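The Last Tree in the Kitchen

By the time you reach a certain age you own 50 mugs and drink from two of them. The rest live at the back of the cupboard, stacked in towers that lean a little further each winter, and include the one from a bank that no longer exists.

Into this situation comes the mug tree. Your grandmother had one beside the kettle, probably with a doily under it, and you laughed at it until you moved into a flat in Rernley with a single overhead cupboard and a door that opens onto the fridge. Now you want one. So does everyone else, judging by the homewares shop on Tang Street, which had a window full of them in May and a bare shelf by Monday.

The appeal is easy enough to grasp. A tree takes up about as much bench as a saucer and goes upwards, where most rental kitchens have plenty of room and no ideas. It also forces a decision. Six pegs means six mugs, and the novelty ones have to make their case.

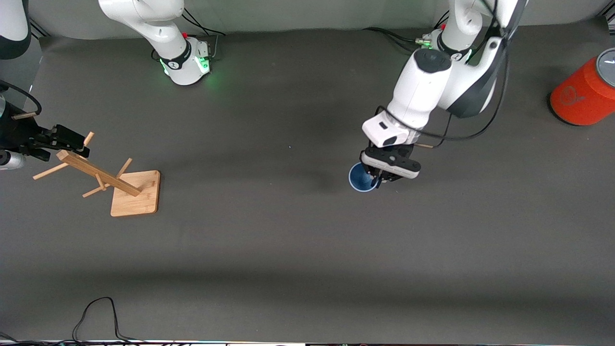 A blue cup and a bamboo mug tree, the whole of a minimalist's crockery.

Bamboo is the colour of the moment, or rather the lack of one. It goes with everything and wipes down with a damp cloth. The Vodano, a pale model with stubby arms, is the one you see in cafés that charge extra for oat milk. The Lurkus is taller and heavier in the foot, which matters more than the catalogue lets on. Load three big mugs down one side of a light tree and you'll learn about leverage at breakfast.

Hang the heavy ones low and work around the trunk as you go. Check the handles, too. Those dainty loops made for one finger and good posture won't go over a fat peg, however you coax them, and a cup with no handle at all is going back in the cupboard.

My own tree cost almost 200 dollars, a sum I've described at home as "on sale". It holds the two mugs I use. The other 48 are in a box in the hall, waiting for a trip to the op shop.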